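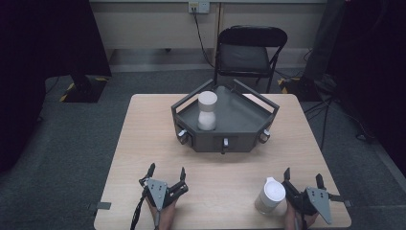
Can the Tovex record a vocal and a piano at the same time on separate tracks?

Each input is saved to its own track as long as Split Record is turned on before you press REC. With Split Record off, both inputs are mixed to one stereo file, and they can't be pulled apart later.

Section 8: Recording Voice and Piano
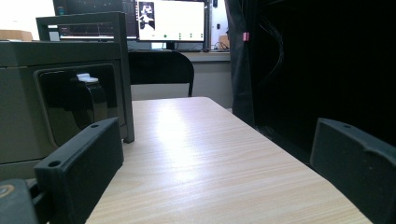
By the Grellevent Documentation Desk | Updated Apr 25, 2020

This section covers a small session with one singer and one acoustic piano, using the two front inputs. If you are recording a keyboard with line outputs, skip to "Line sources" at the end.

Before you start

You need two microphones, two XLR cables and a pair of closed headphones. Format the memory card in the recorder, not on a computer. Formatting erases everything on the card.

Setting up

1. Turn the Tovex off and turn both gain knobs all the way down.

2. Connect the vocal microphone to Input 1 and the piano microphone to Input 2.

3. Turn the recorder on. If you are using condenser microphones, go to MENU > INPUT > PHANTOM and choose ON.

Caution: Do not turn on phantom power with a ribbon microphone connected unless its maker says you can. Some ribbon microphones can be damaged.

4. Go to MENU > REC > SPLIT and choose ON. The letters SP show at the top of the display.

5. Have the singer perform the loudest part of the song. Raise Gain 1 until the meter peaks near -12 dB. Do the same for the piano with Gain 2.

Note: Quiet singers need more gain, and the microphone will then pick up more of the piano. Move the singer closer to the microphone before you raise the gain past the halfway mark.

6. Press REC once to arm the tracks. The REC light blinks.

7. Press PLAY to start recording. The light stays on.

8. Press STOP to end the take. Wait for the card light to go out before you open the card door.

Overdubs

To add a harmony part, choose the take, arm Track 3 and plug the microphone into Input 1. Set the headphone mix with the CUE knob. Piano played back through speakers will end up on the new track, so keep the monitors off.

Line sources

Use the two rear jacks with balanced cables and set INPUT to LINE. Phantom power is not sent to these jacks.

If the display shows E-178, the card is too slow for split recording. Replace the card and format the new one before trying again. Takes already saved on the old card can still be copied to a computer over USB.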